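Parkia Community Storage Program
Progress report to the Lengyel Fund, prepared by Mereana Katene, 10th July
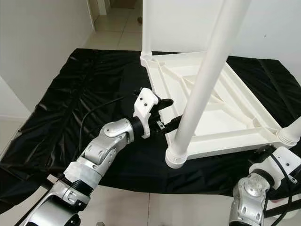 The second stage of the program began in March, following the Fund's approval of the revised budget. Its purpose is to provide freestanding shelving to households moving into the Parkia units, most of which have no built-in storage in the kitchen or laundry area. This report covers assembly, deliveries, spending and the matters on which we seek the Fund's guidance.

Assembly

The shelving chosen for this stage has square plastic platforms with a ribbed pattern and a raised rim. Vertical tubes fit into cylindrical sockets at the corners, and each further platform is fitted over the tubes below it. The design was preferred to the flat-pack cabinets used in the first stage, which were heavy to carry upstairs and could not easily be taken apart when a household moved.

Assembly is carried out on tables in the workroom on Vumard Street. Tables are covered with cloth to protect the white plastic, which marks easily. Imtiaz Samarakoon, who supervises the workroom, has asked that all tubes be seated in the lower platform before any upper platform is added. Early units were built one corner at a time, and several had to be taken down again when the last tube would not line up.

To date, 200 units have been assembled and checked. A further 36 are on hand in parts. We had expected to complete these before the end of the reporting period, but the supplier, Trovimberg, sent two cartons of tubes in the wrong length. Replacements have been confirmed and the incorrect tubes have been returned at the supplier's cost.

Deliveries

Ninety households have received shelving under this stage. Kylie McPhee has managed the delivery schedule and reports that most visits are now completed within the agreed morning or afternoon period. Stairs remain the main cause of delay. Units for the upper floors are now carried up with the tubes removed and put together again inside the home – a slower method, but one that has reduced damage to walls and door frames.

Households were invited to comment after delivery. The most frequent request was for a lower first shelf, so that heavy items such as rice, flour and cleaning supplies can be kept near the floor. Several residents also asked for wall straps. Huia Hoani is preparing a one-page instruction sheet that will cover both points.

Spending

Spending is within the approved budget in all categories except transport, which is over by $941. The overrun relates to return visits in April and May, when access to the east building was restricted. We propose to meet it from the underspend on packing materials – no additional funding is requested.

Matters for guidance

We ask the Fund to confirm whether wall straps may be purchased under the existing hardware line. We also ask whether households that have already received a unit may be offered one additional platform from remaining stock.

Questions on the accounts should be directed to Ewan Halliday. The workroom will continue its present hours until the outstanding units are complete, and the delivery schedule for the west building will be sent to the Fund once access dates are settled.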